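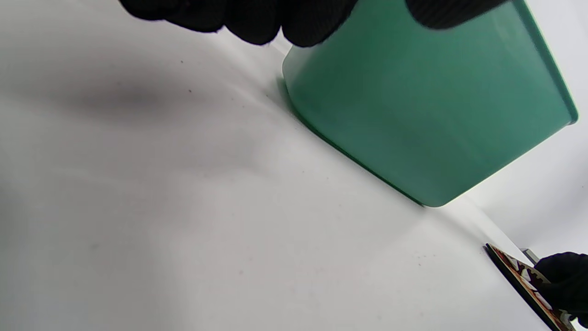 かご一つに物をしまうだけの集まりに、わざわざ人を募る必要があるのでしょうか、というお便りを、前回の募集のあとにいただきました。うちでは物を出した人が戻すことになっていて、それで困ったことがないので、何を話し合うのか見当がつかないのです、とも書かれていました。

ごもっともだと思いながら、何度も読み返しました。出した人が戻す、それで回っているお宅は本当にすばらしいので、できればそのお宅の方にこそ来ていただいて、どんなふうに決まっていったのかを聞かせていただきたいくらいです。そんなお返事を書いているうちに便箋が足りなくなり、それならいっそ次の募集のご案内に書いてしまおうということになりました。少し長くなりますが、お茶でも飲みながらお付き合いください。

テーブルの小物とかごの会「Skandano」 夏の参加者募集

2019年4月28日　文・Brelis くらしの係

Brelisでは、この八月に開く「Skandano」の参加者を募集しています。食卓やお茶の時間に使う小さなもの、たとえばコースターや箸置き、ランチョンマット、ティースプーンといったものを、かごから出して、使って、またかごに戻す。それをみんなで一緒にやりながら、ふだん家でどうしているかをおしゃべりする会です。収納の先生が前に立って教える講座とは違いますので、ノートも筆記用具もなくてかまいません。手ぶらで、いつもの服で、ふらりといらしてください。

会場はStisoraの二階、奥の明るい部屋です。白い壁に白いテーブルの、さっぱりとしたお部屋で、私たちはここをとても気に入っています。白いテーブルというのは、物を広げたときに色がよく見えるのがうれしいところで、小さなコースターの縁の模様までちゃんと目に入ってきます。家の食卓は木目だったり、花柄のクロスがかかっていたり、隅に新聞が積んであったりしますから、同じコースターを置いても意外と見ていないものなのですね。初めての会のとき、自分の家から持ってきたコースターを置いて、こんな絵だったのねえ、としみじみ眺めていらした方がいて、その場にいたみんなでのぞきこんでしまいました。

どんな物を使うかも少しだけお話ししておきます。会でかごと呼んでいるのは、青緑色のプラスチックの、角の丸い四角いかごです。左右の短い側に手を掛ける穴が開いていて、持ち運びがしやすい形をしています。内側は底が平らでつるりとしているので、こまごました物を入れても扱いやすく、パンくずや糸くずが落ちたときもさっと拭けます。籐や竹のかごのほうが見た目が素敵ではないかというご意見もあって、これは係の中でもずいぶん話し合いました。籐のかごは私も大好きで、家では果物を入れています。でも食卓まわりの物となると、ソースがはねたり、麦茶をこぼしたりはしょっちゅうのことですし、洗ってすぐ使えるのはやはりありがたくて、今のところはこの青緑のかごに落ち着いています。もしおうちで愛用のかごがあれば、ぜひお持ちになって見せてください。

それからコースターです。黒猫が寝そべって、まわりに小さな足跡がついているもの。こちらには「HAPPY DAY」と書いてあります。それから、クリーム色の犬の絵に「WELCOME HOME」と入ったもの。どちらも丸い形で、縁が波のようになっています。この猫と犬がたいへん人気で、お茶を出す段になると、私は猫、いえ私も猫、という声があちこちから上がります。犬も負けていません。おかえりなさいと書いてあるものをテーブルに置いてもらうと、よその家に来ているのに帰ってきたような気がする、と言ってくださった方がありました。 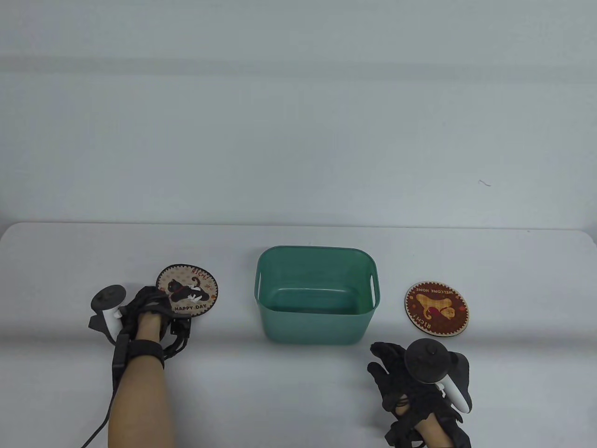
当日の流れはこんなふうです。まず集まった方からお好きな席に着いていただき、飲み物を選びます。飲み物は一階の喫茶Flanaganから運んでもらうことになっていて、夏の間は冷たい紅茶と麦茶、それに温かいほうじ茶もお願いしてあります（冷房で冷えてしまう方が毎年いらっしゃるのです）。それからコースターをめいめいに取って、しばらくはただお茶を飲みます。本当に、ただ飲んでおしゃべりをするだけの時間です。初めての方はここで少し不安そうなお顔をなさいますが、どうぞゆったりしていてください。

お茶が一段落したら、使った物をかごに戻していきます。どういう順で入れるか、重ねるのか並べるのか、絵を上にするのか下にするのか、これは全部お任せです。ところが見ていますと、みなさん本当に違うのです！　端からきちんと立てて並べる方、大きいものから先に入れてその上に小さいものをのせる方、布巾で一枚ずつ丁寧に拭いてからでないと気がすまない方、ぽんぽんと入れて最後にかごをひと揺すりして終わりの方。ひと揺すりの方はとても恥ずかしそうになさるのですが、次に使うときに困ったことはないとおっしゃるので、それはそれで立派な方法だと私は思っています。

そのあと、かごをお隣の方と交換して、ほかの方がしまったかごから、もう一度お茶の支度をしてみます。ここが会のいちばん面白いところです。人のしまったかごから物を出すというのは、家ではいつもやっていることですよね。お母さんがしまったものをお子さんが探したり、同居の方がしまった布巾がどこにも見当たらなかったり。それを落ち着いた気分でやってみると、ああ、こういうつもりでここに入れたのか、とわかることがありますし、どう考えてもわからなくて、ご本人に聞いて大笑いになることもあります。

去年の夏には、スプーンをランチョンマットでくるりと巻いてしまった方がいらっしゃいました。お隣の方はスプーンがないないと探しまわって、最後にマットを広げたところでころんと出てきたのです。巻いた方にうかがうと、かごの中でかちゃかちゃ鳴るのがいやで、家でもずっとそうしているとのこと。それを聞いて、うちもやってみようという方が何人も出ました。私も帰ってからまねをしましたが、翌朝には自分で巻いたことを忘れていて、台所でしばらく立ちつくしました。

【こんな方をお待ちしています】

高校生以上の方でしたら、どなたでもご参加いただけます。片づけが得意な方も、苦手な方も、どちらとも言えない方も歓迎です。ひとり暮らしの方、大勢でお暮らしの方、これから誰かと暮らしはじめる方、みなさんの話が混ざるほど楽しくなります。ご夫婦や親子、お友だち同士でのお申し込みも喜んでお受けしますが、席は少し離れていただくことがあります。よく知った人の前だと、つい普段の役割どおりに動いてしまって、いつもしまう係の方がここでもしまう係になってしまうものですから。

立ったり座ったりがつらい方は、座ったままで全部できるようにお席をご用意しますので、お申し込みのときにひとことお書き添えください。細かい物をつまむのが難しい方には、大きめで持ちやすい物を用意しておきます。左利きの方も、よろしければ教えていただけると助かります。急須の向きを考えておきたいのです。

小さなお子さん連れの方は、申し訳ないのですが今回はご遠慮いただいています。お子さんと一緒の会を開いてほしいというお声はたくさん届いていて、秋より先のことになりそうですが、係のあいだで相談を始めたところです。

【時期と時間】

八月のうちに何度か開きます。平日の回と週末の回がありますので、ご都合のよい日をお申し込みのときに選んでください。どの回も内容は同じで、長さは2時間、遅くとも17時には終わります。お盆のころはお休みです。一度だけの参加でもちろんかまいませんし、気に入ってくださったら別の日にもう一度来ていただいても大丈夫です（ただ、初めての方を先にご案内しますので、その点だけお含みおきください）。

【募集人数】

夏の会全体で20名です。多いと思われるかもしれませんが、日を分けますので、ひとつのテーブルを囲むのは少人数です。テーブルの真ん中にかごを置いて、どの席からも手が届くくらいが具合がよいようです。お申し込みが多いときは抽選とさせていただき、外れてしまった方にも必ずお返事を差し上げます。

【お礼と費用】

参加費はいただきません。ご参加のお礼として、お一人一回につき2,000円を、当日お帰りのときに現金でお渡しします。交通費はこの中に含めてお考えください。遠くから来ていただく方には心苦しいのですが、どうぞご理解をお願いいたします。お茶代はこちらで持ちますので、おかわりもご遠慮なく。

【お願いしたいこと】

会のおわりに、短いアンケートを書いていただきます。家でいつもコースターや箸置きをどこにしまっているか、しまうのは主にどなたか、今日やってみて思い出したことがあるか、といった気楽なものです。書くのが苦手な方は、口でお話しくださればこちらで書きとめます。うかがったお話は、お名前を伏せて小さな冊子にまとめ、参加された方に後日お送りします。載せてほしくないお話があれば、その場で言っていただいても、あとからご連絡いただいても、きちんと外します。家の中のことですから、話しているうちについ余計なことまで、というのは誰にでもあるものです。

お持ちいただく物はありませんが、家で使っているコースターや箸置きがあれば、ひとつでもふたつでも持ってきてくださると、お茶の時間がにぎやかになります。旅先で買ったもの、景品でもらったもの、縁の欠けたもの、何でもけっこうです。ただし、割れたら悲しい大事な品は、写真で見せていただくほうが安心かもしれません。

【お申し込み方法】

Stisoraの一階受付に置いてある申込用紙に書いて箱に入れていただくか、Brelisの問い合わせページからお送りください。書いていただきたいのは、お名前、ご連絡先、ご希望の日、それからお暮らしの人数です。もし書く場所が余ったら、家の食卓の上にいま何がのっているか、教えてください。これは抽選には関係しません。係の者が読んで楽しみにしているだけです。前の回では、爪切りと辞書と食べかけのおせんべい、と書いてくださった方があって、どうしてもお会いしたくなりましたが、その方はきちんと抽選で当たって来てくださいました。

受付は、お席が残っている間は続けます。お返事までに少し日にちをいただくことがありますので、お急ぎの方はStisoraの受付で係を呼んでください。奥で箱を開けたり閉めたりしていることが多く、声が聞こえにくいので、どうぞ大きめの声でお願いします。

冒頭のお便りをくださった方にも、このご案内をお送りするつもりでいます。もし読んでいらしたら、猫のコースターを取っておきますので、一度お茶を飲みにいらしてください。犬のほうがお好きでしたら、用紙の余白に「犬」と書いておいていただければ、そのようにいたします。

お問い合わせ：Brelis くらしの係（Stisora一階受付、または問い合わせページ）｜© 2019 Brelis｜ページの先頭へ戻る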